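Keeping the Gripper Honest: Alasdair Gourlay on Upkeep

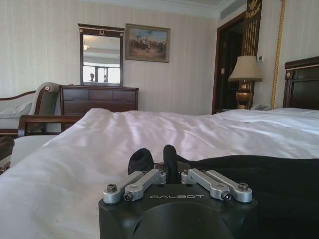
How often does the gripper get serviced? Every 800 cycles for a check of the joints, and every 2000 for new finger pads.

Alasdair Gourlay looks after the bed-making machine at the Wostumham hotel. He learned the trade at Damgaard, on packing lines.

"The linkage screws are what I go to first," he said. "If one backs out a little, the fingers close crooked and you get a bad pinch on the sheet."

He wipes the rubber pads with a damp cloth and lets them dry. Lint is the main trouble, he said. One set lasted 2297 cycles in October, and by then it was dropping pillowcases.

A pad change takes him 8 minutes. "Then I close it on a folded towel and pull. If the towel slides, I start over."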